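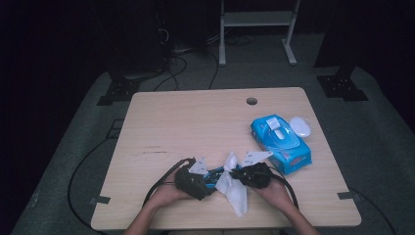 Hand-held grippers in use at a table station, with a tissue between the two white fingers.

Table Stations at Naltemstead: Staff Questions

What is changing?
Sturkgate is adding table stations to the Naltemstead site. Staff at a station do ordinary handling tasks with a pair of hand-held grippers, and the recordings are used to train the Irkex packing arms. The first arms go on the kitting line in May.

Does my job go away?
No position is removed under the current plan. Kitting shifts drop from 4 people to 2 once the arms are running. The other 2 move to station work or to inspection, at the same pay grade.

Who can work at a station?
Anyone on the kitting or returns roster who has finished form 3802. Prior experience with robots is not required.

Why are we handling tissues and wipes?
Soft goods are the items the arms drop or crush most often. Rigid cartons are already covered by the existing recordings.

What counts as a good recording?
Work at normal speed. Keep both grippers over the table until the task ends. A dropped item is not a fault — leave it, finish the step and mark the attempt as incomplete.

Are the recordings used to rate me?
No. Files are stored under a station number. Supervisors see the number of attempts per station and have no access to the recordings. Workneh, the contractor that maintains the stations, can open them for troubleshooting.

How long is a session?
Two hours at most, with a break at the midpoint. Gripper work loads the wrist and thumb differently from kitting. Report soreness the same day; a change of task does not need a doctor's note.

What about the cables?
Keep them clear of your feet and do not unplug a gripper during a session. If a cable is pulled tight, stop and call extension 3878.

Can I go back to my old role?
Yes, during the first 4 weeks. After that, requests go through the normal transfer process and depend on open positions.

Who do I contact?
Deolinda Simões, site operations, extension 3878. Written questions can be left at the shift desk.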